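Nistutside Robotics Lab - Project Report, Group 12
Mug handling with two arms: comparing finger shapes and camera positions
Written up by Edeltraud Plattner, handed in 10th October

1. What we wanted to find out

Original plan was one arm, one gripper, one object. Got changed in March when the second arm came in. New question: for picking mugs off a flat surface and putting them on a drying mat, does the finger shape matter more, or where the camera sits? Sub-question we added later - can both arms work near the same mat without a planner that knows about both of them. (Short answer to that one: sort of. See 4.)

2. Setup

Two arms on one aluminum rail at the front of the table. Marble pattern top, patterned walls on the sides and back. Controller boards sit down by the rail. Software is Drunik for the motion side and our own script for logging, which is ugly but works.

Fingers tested:
Montes - narrow, angular tip, hard.
Sterulier - wider pad, softer face, 35 g heavier per pair.

Cameras tested: one fixed, looking at the whole table, and one small one on the gripper. Same mugs for everything. Mixed shapes and colors on purpose, because the first batch we tried were all identical and the results told us nothing.

3. Trials

226 trials total. Should have been more but we lost two afternoons to a loose connector on the right side. Each trial = pick, lift, place, release. Logged as success only if the mug ended up standing and inside the mat edge. Tipped over counts as fail even if it was on the mat.

Control loop timeout was 1000 ms. Anything slower got aborted and logged seperately, not as a fail.

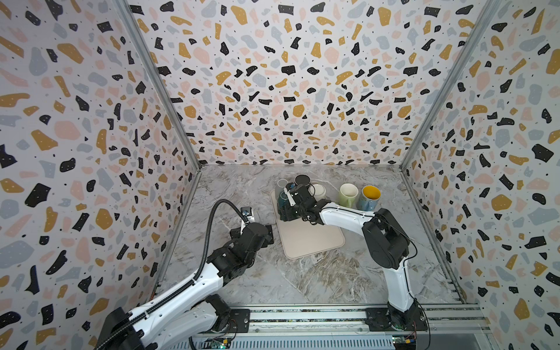
Same table, same mugs job, fixed view and gripper view.
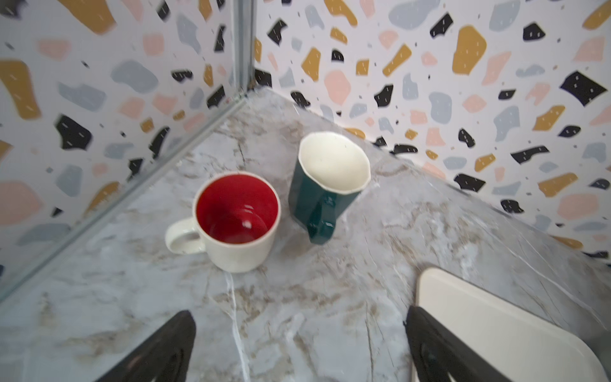 Does the gripper camera replace the fixed one?
Not for this task. The gripper camera is better for the last bit of the approach, but it loses track of everything else on the table, so you still want a fixed view to choose which mug to go for.

4. Results

Fingers first. Montes was better at getting in between mugs standing close together. Sterulier was better at holding on. Round smooth mugs slid in the Montes fingers when the grip was off center, and they would rotate during the lift, so the place was crooked. Mugs with flat sides were fine with either one if the fingers lined up with the flats. If they didn't line up, Montes caught on an edge and pushed the mug instead of gripping it.

Handles were the biggest source of fails overall. Both finger types. We ended up adding a rule to the script: approach from the side opposite the handle. Helped a lot, should have done it on day one.

Cameras. Fixed only was good enough for mugs out in the open. Once there was a cluster, the arm itself blocked the view and the position estimate drifted. Gripper only was accurate up close but slow, lots of searching. Both together was the best and also the most annoying to calibrate - any bump to the camera mount and you start over.

Shiny surfaces gave us trouble too. Light reflecting inside a mug got read as an edge a few times. Turned exposure down, mostly fixed.

Two arms: without a shared planner we just used a keep-out zone over the mat, one arm in at a time, other one waits at the side. No collisions. But it is slow and half the time an arm is doing nothing, so not realy "two arm" work in my opinion.

5. Problems / things we would do different

- calibrate camera before every session, not every week
- label the cables
- log grip width, we didn't and then wanted it
- try Sterulier pads cut narrower, might get the good parts of both
- the keep-out zone should be smaller, ours covers the whole mat plus a margin

6. Which one would we pick

Sterulier fingers with both cameras, for single mugs with space around them. For tight clusters Montes. If we could only keep one set it would be Sterulier, a missed pick is easier to retry than a dropped mug.

Logs and script are in the group folder. Calibration notes are at the end of the script as comments, sorry, didn't have time to move them out.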